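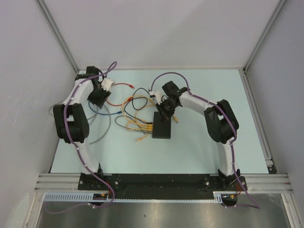 Clalthorpe Open Courses
Introduction to Perception, Unit 6: Grouping

These notes cover the grouping principles and their limits. Read them before the seminar and bring the Carnine worksheet, which has 13 dot patterns to sort.

6.1 Proximity and similarity
Elements that lie close together tend to be seen as one unit. Elements that share colour, size or shape also tend to be seen as belonging together. When the two principles conflict, the result depends on the relative strength of each. Widening the gaps in a dot pattern weakens proximity and lets similarity take over. The principles describe what is seen; they do not by themselves explain why.

6.2 Good continuation and closure

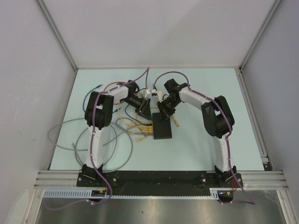 Good continuation is the tendency to follow a smooth line across a break. Closure is the tendency to treat an incomplete outline as complete. The two are easily confused, and in many displays both apply. Where two arms reach inward and their gripper ends nearly meet above a flat black box, a viewer may report a single arch despite the gap. In your answer, state which principle you are using and what change to the display would remove the effect.

6.3 Seminar task
Work in pairs for 20 minutes. Sort the worksheet patterns by main principle, then compare your results with another pair. Record disagreements and do not settle them by vote. The Benjelloun reader, chapter 2, gives further cases.

Comments (3)

terar: Is common fate in this unit or the next one?

Course team: Next one, with motion.

guest: Pattern 13 could go under either heading. We wrote down both.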